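**Ticket 500: eyewear and box station, surface marks on table**
Status: open
Site: Horobets, bench 3
Reported: October

Marks on the white tabletop are showing through in the Jornico catalogue shots. Customer asks whether the top can be cleaned or must be replaced.
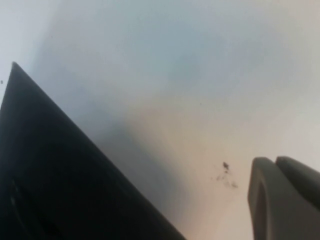
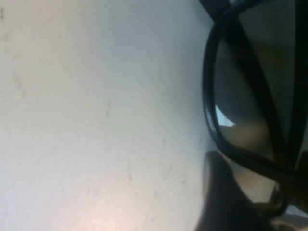
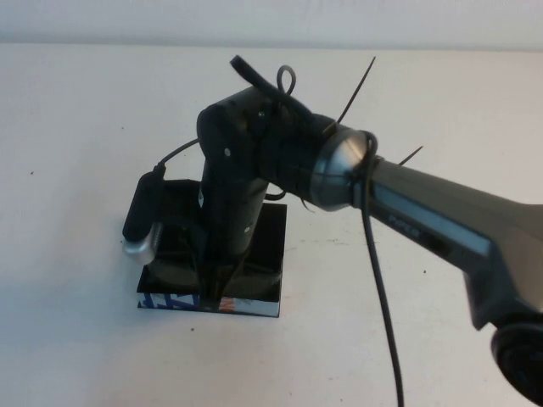
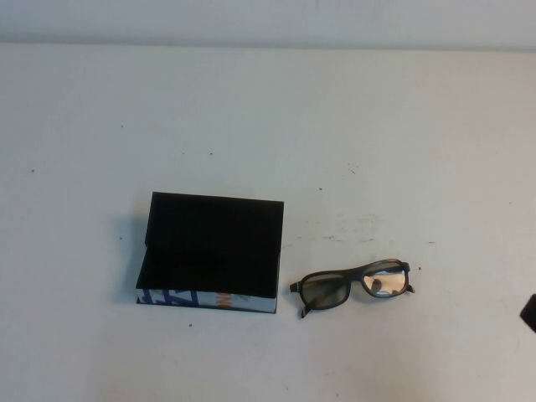 **09:53** Wiped top with damp microfibre. Smudges reduced. Fine scratches unchanged.

**10:20** Applied Stikum surface cleaner, left 3 minutes, wiped off. Small dark dots partly lifted. Brown marks remain.

**10:45** Tested melamine sponge on a rear corner. Left a dull patch. Do not use on the main area.

**11:10** Glasses must go down on folded arms, lenses clear of the table. Boxes to be lifted, not slid. Instruction added to bench card 69.

**Result:** dirt is removable, scratches are in the finish. Cleaning alone will not close this.

**Action:** replacement top requested from Bravport, same matt white. Until it arrives, retouch in post. Lead time not confirmed.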